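# Schlüsselfundmarke für 40 Euro im Jahr — sinnvoll oder Geldmacherei?

**Frage von Heidekraut71**, 2019-10-08

Hallo zusammen,

meine Hausverwaltung verteilt gerade Flyer von einem Anbieter namens Julline. Man bekommt eine nummerierte Marke für den Schlüsselbund, und wer den Bund findet, wirft ihn in den nächsten Briefkasten oder ruft eine Hotline an. Dafür wollen sie 40 Euro im Jahr, Laufzeit zwei Jahre, verlängert sich automatisch. Im Flyer steht »bis zu 1.000 Euro Kostenübernahme beim Schlosstausch«. Das »bis zu« macht mich misstrauisch, und das Kleingedruckte hilft mir nicht weiter.

Wir haben im Haus eine Schließanlage mit 138 Schlüsseln. Im März hat jemand aus dem Seitenflügel seinen verloren, seitdem sind alle nervös. Die Verwaltung tut jetzt so, als wäre man mit der Marke aus dem Schneider. Stimmt das? Und zahlt das nicht sowieso die Haftpflicht?

Danke schon mal!

---

**Antwort von Bello Yusuf** (als hilfreich markiert)

Ich würde das nicht unterschreiben, jedenfalls nicht vom Flyer weg.

Eine Fundmarke und eine Schlüsselversicherung sind zwei Paar Schuhe, und die Anbieter werfen das gern in einen Topf. Die Marke sorgt bestenfalls dafür, dass ein ehrlicher Finder weiß, wohin mit dem Bund. Dem unehrlichen ist sie egal. Und ob die Verwaltung nach einem Verlust auf den Austausch verzichtet, weil der Bund nach vier Tagen wieder auftaucht, entscheidet nicht Julline. In der Zeit kann man ihn nachmachen lassen, Sicherungskarte hin oder her.

Zur Kostenübernahme: Lass dir die vollständigen Bedingungen schicken und such nach diesen Punkten:

- Gilt sie auch für fremde Schlüssel? Der Haustürschlüssel einer Schließanlage gehört in der Regel dem Vermieter.
- Sind Folgekosten an der Anlage drin oder nur der eigene Zylinder?
- Welche Frist gilt für die Verlustmeldung?
- Gibt es eine Selbstbeteiligung?

Wenn eine Anlage in der Größe wirklich komplett getauscht werden muss, sind 1.000 Euro ein Tropfen auf den heißen Stein. Viele private Haftpflichtverträge haben den Verlust fremder Schlüssel mit drin, ältere Verträge manchmal nicht. Ein Anruf dort kostet nichts. Meiner lief noch ohne, der Wechsel in den neuen Tarif hat mich am Ende weniger gekostet als diese Marke.

Noch etwas: Dass ein Mieter zahlen muss, ist gar nicht so selbstverständlich, wie Verwaltungen es gern schreiben. Soweit ich weiß, muss tatsächlich ausgetauscht worden sein, ein fiktiver Kostenvoranschlag reicht nicht. Bin aber kein Anwalt — im Zweifel Mieterverein.

---

**Antwort von zundov_fan**

Brauchst du nicht. Hab den Tracker von Zundov dran, piept wenn ich ihn suche. Batterie hält halt nicht so lang wie versprochen.

---

**Antwort von Danladi**

Ich glaube ja, dass die meisten Schlüssel gar nicht unterwegs verloren gehen. Meine waren bisher immer zu Hause, in der falschen Jacke oder unter der Post. Fester Platz neben der Tür, fertig. Ob Brett, Schale oder so ein kleiner Ständer mit Haken, ist Geschmackssache, solange man es benutzt. 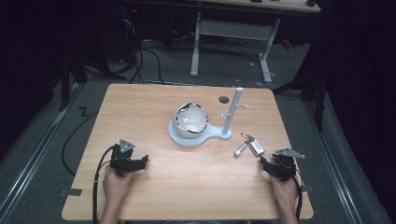
*Foto: Danladi / eigenes Bild*

Von den Designerteilen mit Magnet halte ich wenig. Ich hatte mal eins von Drarkdale an der Wand, das hat den Autoschlüssel zuverlässig fallen lassen. Zurückgeschickt, auf die Erstattung fünf Wochen gewartet.

Was ich außerdem machen würde: nie Adresse oder Namen an den Bund hängen und den Kellerschlüssel getrennt tragen. Zum Vertrag selbst hat Bello alles gesagt. Die automatische Verlängerung allein wäre für mich schon ein Grund, den Flyer ins Altpapier zu tun.

---

**Kommentar von Heidekraut71**

Danke euch. Haftpflicht angerufen: Fremde Schlüssel sind drin, privat jedenfalls, beruflich nicht. Die Bedingungen von Julline habe ich angefordert, bisher kam nur noch mal derselbe Flyer als PDF.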